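Setting Sag and Rebound on the Jetorlow Rear Coil-Over
Workshop notes, compiled by Ajith Kurup

These instructions cover the Jetorlow rear coil-over as supplied with the single-rate spring. They do not apply to the twin-rate version, which has a second collar and a different preload range. Read the whole page before loosening anything.

Tools required: two C-spanners, a tape measure with millimetre markings, masking tape, a 10 mm socket, a torque wrench and a wire brush.

1. Preparing the vehicle

Park on level ground and set the tyres to their normal road pressures. The fuel tank should be at least half full. Remove loose cargo, but leave in place anything that is carried all the time, such as a roof rack, drawers or a second battery. Bounce each corner twice and roll the vehicle forward one full turn of the wheels so that the bushes settle.

Stick a strip of masking tape on the wing directly above the wheel centre and mark a reference line on it. All measurements are taken from the wheel centre to this line.

2. Measuring sag

Measure the distance at ride height and write it down as A. Jack the body until the tyre just leaves the ground, support it on stands, and measure again. Write this down as B. Sag is B minus A.

For mixed use, sag should come to 60 mm on each side. A difference of 2 mm from left to right is acceptable. Anything larger usually points to a worn bush or a spring seated out of line with its stop, and should be put right before the collars are touched.

3. Adjusting preload

Keep the vehicle on stands. Clean the exposed threads with the wire brush and apply a thin film of light oil. Grit left in the threads will damage the collar — most seized collars seen in the workshop have failed this way.

Hold the lower collar with one spanner and release the upper locking collar with the other. Turn the lower collar clockwise, seen from below, to add preload and reduce sag. Count the turns and make the same change on both sides. Lower the vehicle, repeat the bounce and roll, and measure again.

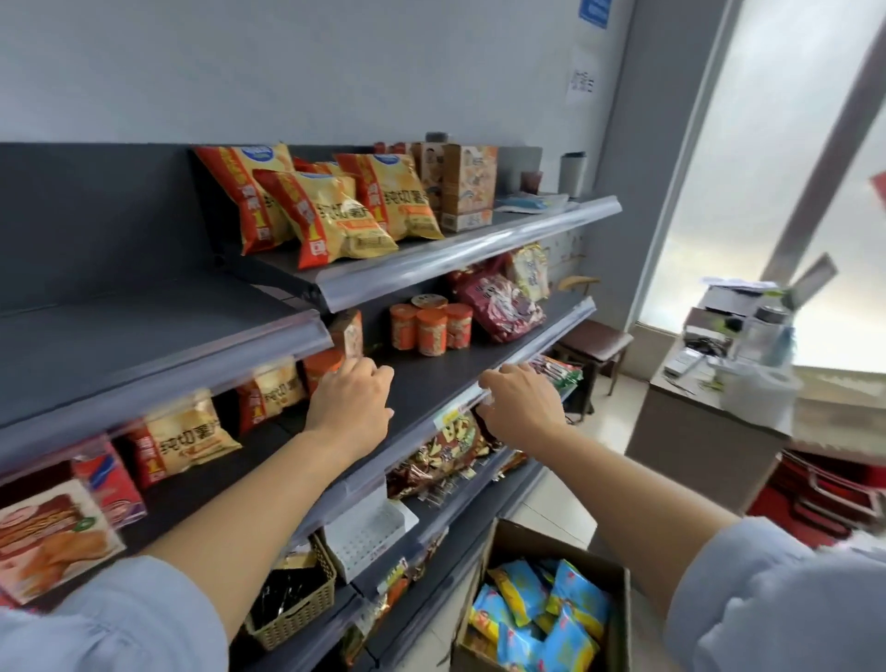
Issue 10

4. Adjusting rebound

The rebound dial is at the foot of the damper body. Turn it fully clockwise until it stops, without forcing it, then back it off to the middle of its range. Drive a familiar stretch of uneven road at a steady speed. If the rear rises quickly after a dip and moves a second time, add one click. If it stays low over a series of bumps, remove one click. Change one setting per run and keep both dampers the same.

5. Final checks

Tighten the locking collars against the lower collars. Refit the hose bracket with the 10 mm bolt to the torque given on the fitting card. Check that the brake hose has slack at full droop, and check headlamp aim, as a change in rear height will alter it.

Inspect the collars again after 2000 km. Ardalan Salehi recommends a paint mark across both collars, so that any movement shows without measuring.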